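Workshop notebook, small packing bench — October, Thursday

Started 9.40. Stock reconciliation first, then the wipes set, then the shelving labels if there was time. There was time for half of the labels.

Stock. The ledger says 3,079 packs of wipes across all types, counting what is at Farkard. I have not verified the Farkard portion and do not intend to until Riet Van Beek sends the signed sheet. Our own portion agrees with the ledger after one correction: a carton of 36 had been entered twice, once under the delivery note and again under the transfer note. The duplicate has been struck out in red and initialled. Please do not rub out ledger entries. Strike through and initial.

Delivery from El Fassi arrived at the side door at 10.15. Outer cartons sound, tape intact on all of them, one corner crushed but the packs inside not marked. Signed for as received. The driver's copy is the pink one and ours is the white one, and last month we kept the wrong one, so the accounts query about that delivery is still open.

Wipes set. The question from Gronon is whether two soft packs of different shape can share one shallow carton without a divider. Their drawing shows both packs lying flat and side by side with the lids uppermost. The drawing takes both packs as rectangular, and one of them is not. A rounder pack has no firm side to push against, and when the carton is tilted it tends to ride up over its neighbour. I tried it on the floor with two packs from the reject bin and got this on most tilts when the rounder pack was on the low side. With the rounder pack on the high side it stayed put, more or less, but a carton in transit has no fixed low side and I would not rely on it.

Options as I see them:

Divider, single piece of card, folded once. Cheap. Adds a handling step.
Tissue or kraft fill at the rounder end. No new part number. Looks untidy on opening.
Deeper carton, packs on edge. Lids then face sideways, and the flip lid type should not be stored with load on the lid.
Leave as drawn and accept movement.

My preference is the folded divider. Gronon will prefer the last option on cost. To be settled at the next call.

Carton flaps. The trial carton is used without its flaps for layout work. They get in the way and spring back. Note for anyone preparing another: cut along the score line with the steel rule, two light passes, and do not tear. A torn edge leaves fibres that catch on the film of a soft pack. If the score has already been bent many times the knife wanders, so start with a fresh blank. Blanks are flat under the stairs, printed side down.

Moved to the white oval table at 11.30 for the layout. It is the only surface large enough to have the carton and the contents out at the same time without stacking. The drawback is the curved edge, which gives nothing to square a carton against. I have asked before for a straight batten that could be clamped on when needed. Asking again here.

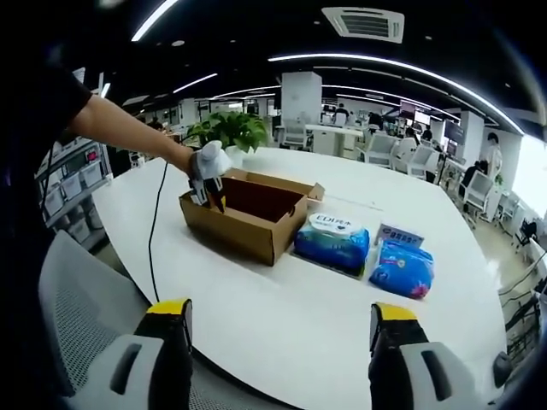
Wipes set on the oval table, carton without flaps, contents to the right.

Order of items follows the layout sheet: carton, flip-lid pack, rounder pack. The flip-lid pack goes in first. Its lid is the highest point of the set and determines whether the carton will close, so anything that fouls should be found at that stage and not after everything else is in. The rounder pack follows, pressed down lightly at the middle to settle the contents before it is judged for height. Without that step the reading depends on who last picked it up.

The sheet does not say how hard to press. I use the flat of the hand and stop when the film stops moving. Fleltadach use a weighted plate for the same purpose, and their procedure gives a dwell of 80 seconds under the plate, which seems long for a pack of wipes but does give the same answer twice. If we end up comparing readings with them we shall have to adopt the plate or persuade them to adopt the hand. I expect the plate.

Printed text. Both packs are blue, and at arm's length in poor light they are easier to mix up than they ought to be. The flower on the rounder one is the quickest check. I would sooner people used that than the small print. The incoming sheet has a column headed "Colour", in which every line says blue. I have pencilled in "Shape" next to it. If the form is reprinted, change the heading properly.

Lids. General note, not particular to this set. Check that the lid is pressed home before a pack goes into a carton. A lid that looks shut can be resting on its catch. Press at the front edge with the thumb until it clicks. If it will not click, look for a fold of film under the rim before deciding that the lid is faulty. Of the packs put in the reject bin as "lid faulty" this month, I reopened the lot this morning, and most closed perfectly well once the film had been smoothed down. They have gone back into stock and the bin label has been amended.

Storage position. Wipes should lie flat, label side up, not more than 2 layers deep on the open shelves. Stood on end for long periods, the liquid migrates and the top sheets go dry. This has been raised by customers of the larger packs and we have no reason to think ours behave differently. The back-room shelf was found with packs on end again. Turned them all. A notice is up.

Shelving bins. Began relabelling after lunch. The white bins are sound but the old labels are a mixture of three systems: item name, supplier code, and in one row the initials of whoever filled it. I am going over to item name only, with the supplier code on the card inside the bin. Completed the first two rows. Contents of the third row set aside in the grey crate pending a decision, mostly tape ends, corner pieces and adaptors that belong to the old sealer. The old sealer went to Farkard in the spring and the adaptors should have gone with it. Riet says they have managed without, so they may not want them. Ask once more, then dispose.

Red label stock is low. There is a full roll of the yellow, which is not to be used on these shelves as yellow means quarantine in the goods-in area. Reordered red through El Fassi at the same price as last time.

Table surface. Wiped down before and after with plain water and a lint-free cloth. Do not use the solvent spray on it. It softens the edging, and there is already a tacky length from the last time somebody did. Tape should not be left on the top overnight either. If a position has to be marked, use the low-tack paper tape and lift it the same day.

Plant. Watered Thursday, about one beaker. It takes less than people think. Move it to the sill before any cutting is done, and do not stand the beaker on the ledger.

Time. Reconciliation took roughly an hour and a half, much of it on the duplicate entry. Layout and notes up to 1.15. Labels until 3.30, with a gap for the telephone.

Open items:

Signed sheet from Farkard (Riet Van Beek).
Reply to Gronon on the divider, with a sketch. Sketch is half done, on the back of the El Fassi delivery note, photocopy before filing.
Pressing method, hand or plate. Ask Fleltadach for the mass of theirs.
Batten and clamps for the oval table.
Third row of bins.
Heading on the incoming sheet.

Added 4.05. Gronon rang. They will accept a divider for the trial lot only and want it in unprinted card. They also asked whether the small card with the blue border should travel inside the carton or be attached outside. I said inside, laid flat over the flip-lid pack, subject to it not curling. Need to try it with the divider in place before confirming in writing. Cut two dividers from offcuts, slightly different heights, both marked in pencil on the fold. They are in the tray by the guillotine with a slip on top. Leave them there.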